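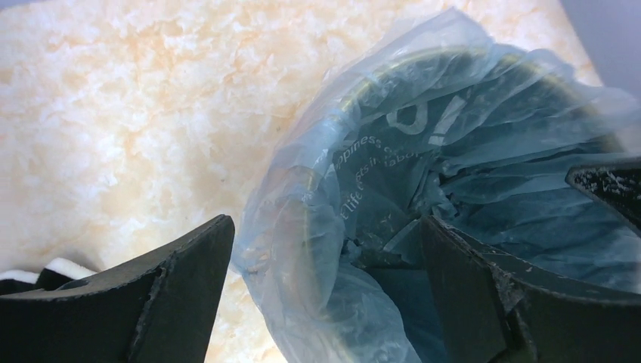
Llevo años defendiendo en las sobremesas que la bolsa de basura es el objeto peor resuelto de la casa, y como nadie me discute con ganas, lo escribo. Compramos cubos cada vez más monos, con tapa que baja despacito, con pedal, con frases positivas, y luego les metemos dentro un plástico que no les queda bien a ninguno. Piensen en un cubo redondo, oscuro por dentro, con su filete dorado en la boca y unas letras blancas en inglés de las que se lee "Life gets in" (y algo de "ppiness", que digo yo que vendrá de happiness). Alguien se sentó a elegir ese dorado y esa tipografía. Y encima, tapándolo todo, una bolsa azul finita arrugada por los cuatro costados. Pues ya está, a la porra el diseño.

Mi queja no es contra las cosas bonitas, que conste. Me encanta un cubo bonito. En mi cocina de ahora hay uno de Brallano que me costó más de lo que pienso confesar, y antes tuve uno de Jistley, gris, tristón, que me duró 8 años y al que tapaba con una cortinilla. ¿Y saben cuál era más cómodo? El gris. Tenía un aro suelto que se levantaba, metías la bolsa, bajabas el aro y a otra cosa. El nuevo no lo lleva, así que cada noche hago el mismo numerito: sacudo la bolsa para que coja aire, la meto, se pega a sí misma, la saco, soplo (sí, soplo), la vuelvo a meter y doblo el borde hacia fuera. Por la mañana el borde se ha ido para dentro y las mondas de naranja están entre el plástico y la pared del cubo. ¡Una delicia!

Luego está el asunto de los litros. En el paquete pone 15 litros y una se lo cree. Pero los litros no dicen nada de la boca, y un cubo alto y estrecho necesita una bolsa distinta de la que pide uno bajo y ancho, aunque quepa lo mismo en los dos. En abril me planté en el pasillo de la limpieza con el diámetro apuntado en un papelito y no encontré ni un solo rollo que diera la medida de la boca. Al final me llevé las Lusteck por el color, que es una forma bastante tonta de decidir una compra.

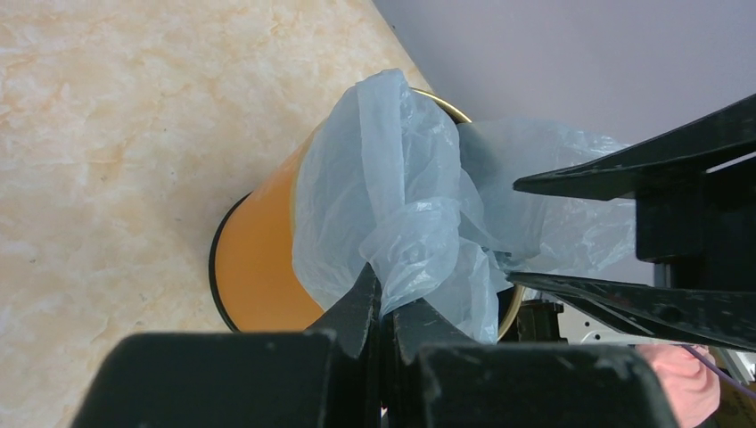
Una lectora me escribió, cuando solté algo de esto hace tiempo, que el problema se arregla quitando la bolsa: ella forra el fondo con papel de periódico, vacía a diario y aclara el cubo con agua y vinagre. Decía también que en casa de su abuela se hizo así siempre y que allí no olía a nada. La admiro, de verdad, pero yo no compro periódicos y a las once de la noche no aclaro ni una cucharilla.

Lo que sí he aprendido es a poner la bolsa con calma, que parece una bobada y me ha quitado más de un disgusto. Se abre antes de acercarla al cubo y se empuja el fondo hasta abajo con el puño. Después viene el borde, y aquí mando yo: hacen falta dos puntos de agarre. En un cubo naranja cilíndrico como el de la foto de abajo se entiende bien, con la bolsa sujeta contra el filo por el lado derecho y cogida de la parte de arriba por el otro. Si tiras de un lado sin sujetar el contrario, se te viene todo. Yo además le hago un nudito al sobrante, por fuera, para que apriete - queda feo, pero aguanta.

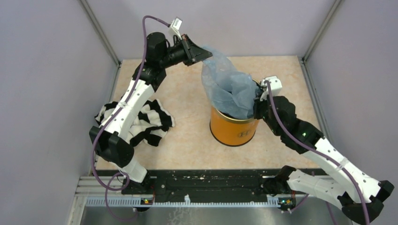

Y ya que estamos, el trapo. Porque cambiar la bolsa debería incluir siempre una pasada por el borde del cubo, que es donde se queda el churrete del yogur, y para eso hay que tener el trapo a mano antes de empezar. Un paño blanco y negro hecho un gurruño al lado del cubo, a la izquierda, me parece a mí mucho más sensato que uno doblado en un cajón. El mío vive colgado del tirador del horno y ahí se queda, digan lo que digan las visitas.

Así que, señores de los cubos, menos frases y más aros. Y si alguno fabrica también las bolsas, que ponga el diámetro en el paquete, en grande, al lado de los litros. Yo le compro seis rollos de golpe.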